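Skesside Workshop > Notebooks > Casting and finishing

Search this notebook Go

13/04/2024

Plaster day, and a really good one! I finally got the second batch of the Eichhorn molds out of the drying cupboard and they ring when you tap them. The December ones never did that, they went thud, and I kept using them anyway and wondered why every slip-cast cup stuck to the wall. So, new rule for me and for whoever shares the bench: tap first, then cast. If it sounds like a wet book it goes back in the cupboard.

What changed between the batches is mostly the mixing. In December I was pouring water onto plaster (I know, I know) and stirring like I was making pancakes. This time I sifted the plaster into the water by hand, let it slake for two minutes without touching it, and then stirred from the bottom with my palm flat under the surface. Hardly any bubbles. The inside faces are so smooth that I spent a silly amount of time just running a thumb over them.

Cast the first cup at 100 g of slip less than the old recipe, to see whether the thinner wall would hold at the rim. It does! The rim came away clean, the foot had a tiny seam that sponged off, and the whole thing released before I had even finished washing the jug. I left the second one in longer and it came out thicker and a bit dull at the edge – still fine, but the first is the one I want on the table. Note for next time: pour in one go, down the middle, and don't stop to admire it. The stop shows as a line on the outside.

The drying cupboard held steady at 38 degrees all night. I had it hotter in the winter because I was impatient, and I'm now fairly sure that is where the chalky corners came from. The Mesis mold, the tall one with the three-part body, still has those corners and I don't think it can be saved. I'll keep it for testing slip and stop pretending it's a production mold.
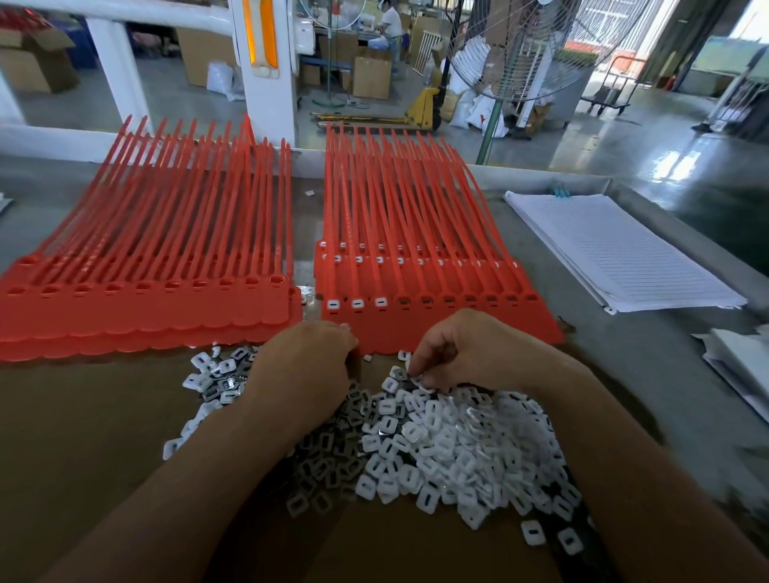
Glaze tests next, and this is the part I've been looking forward to since winter. The Skulberg white is going on over the brown body, two coats on one side of each tile and one on the other. The old way of making test tiles was to roll a slab and cut it into strips, and the strips always warped, so I want to go over to little pressed ones: small rounded rectangles, a lot like those white plastic inserts heaped on the cardboard, only without the slot in the middle. Rounded corners matter more than I used to think. Glaze pulls back from a sharp corner and you end up judging the color by its thinnest bit, whereas on a soft edge it breaks gradually and you can read the whole range on one small tile. I'd like to press 200 of them from the same bag of clay so that the body at least stays the same while I mess with everything else.

First brushing on the last of the old strips looked promising. The white goes on like cream and dries fast, almost too fast on the thin side, where the brush dragged. A few drops of gum in the pot fixed that. I also tried dipping one, held by the end with tongs, and got a much more even coat but with two tong marks that I had to dab over. Dipping for the cups, brushing for tiles, I think. Ask me again after the firing.

Sieve note, so it gets written down somewhere: the Skulberg needs to go through the fine sieve twice. Once leaves specks. I thought they were iron from the body and blamed the clay for a whole week. Sorry, clay.

Still to do before the kiln goes on:

– clean the feet on both cups, and wax them this time
– scratch the tile codes in BEFORE glazing
– new wash on the middle shelf, it's flaking
– top up the slip bucket and let it stand overnight
– look at the Eichhorn keys, one of them is a bit proud and the halves rock when the strap is loose

On that last one: a light rub with wet-and-dry should do it, but go slowly. I took too much off the Mesis keys once and it has leaked at the shoulder ever since. The strap hides it up to a point and then you have slip on your shoes.

Cups are on the top shelf under the cloth, bone dry by the weekend if the weather stays like this. Please don't lift them by the rims!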